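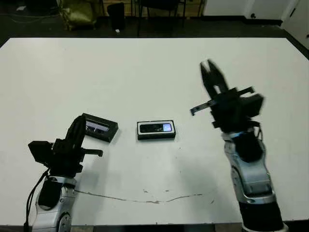
Two handheld units in black trays on the white table.

Handheld Units, Tray Layout

Compiled by Hadiza Anozie. Tray notes by Afroza Patwary. Last revised 2025-03-17.

The gallery covers one part of the handheld collection at the Villanueva workroom: how small electronic devices are set out in trays before they are checked, labeled and put back in storage. The photograph at the top shows two trays on the table. The entries after it record how trays, surface and labels are handled in the same room. Catalog numbers are in the main register and are not repeated on this page.

Trays

Shallow black trays with a raised rim are used for anything that fits in one hand. The rim stops a device from sliding off when the tray is lifted or turned. One device goes in each tray. Cables, cases and memory cards travel separately in a bag with the same number as the device.

The two trays in the photograph sit at slightly different angles. The left one is turned a little, with its right end lower. The other is close to straight. Either is acceptable for checking. For register photographs the long side of the tray should be parallel to the table edge.

Devices

The device on the left has a rectangular screen that shows bluish and white tones and picks up some reflection. The other is slim and black, lies lengthwise, and has a small light-blue display lit at its right end. It is the shape of an MP3 player or a phone. The tray holding it has a lighter, silvery inner rim.

Model names are not given here. Where a name has rubbed off a case, the register entry reads "unmarked" until a second person has confirmed the model from the menu screen or the battery compartment.

Surface

The tabletop is matte and off-white. Gloss surfaces were tried in the old room and gave a second reflection under every lit display. The present top shows soft gray shadows under the trays, which can be left in register photographs. Marks are removed with a damp cloth, then a dry one. No spray is used while trays are out.

Spacing

Leave a clear gap between trays, wide enough to get a hand in on either side. Trays that touch tend to get picked up as a pair, and the numbers are then read in the wrong order. The limit is 4 trays on the table at one time. The rest wait on the Kaso shelf behind the door.

Screens

A lit display is usually the brightest thing on the table and will fool the meter. Set exposure on the tabletop, lock it, then take the picture. If the text on a display has to be legible, take a second, darker exposure and file it under the same number with the letter D.

Reflections are handled by moving the lamp. Tilting the device in its tray changes the outline and makes it hard to compare with earlier pictures of the same unit.

Labels

Labels go on the outside of the tray, on the short end. Gevex paper labels peel cleanly for 11 months and leave glue after that, so they are replaced every August. Nothing is stuck to a device. Older labels with a Trulalby stock code should be left in place and copied into the register in full.

Storage

Units return to the cabinet switched off. Removable batteries are taken out and bagged. Shelf 31 is for units with a sealed battery and is checked first for swelling. Any case that no longer closes flush goes to the metal box and is reported the same day.

Register

The handheld section ends at entry 908. Corrections to an entry are added as a new line with initials. The old line stays readable. Requests for larger copies of the photograph go to Hadiza Anozie, and questions on trays or labels to Afroza Patwary.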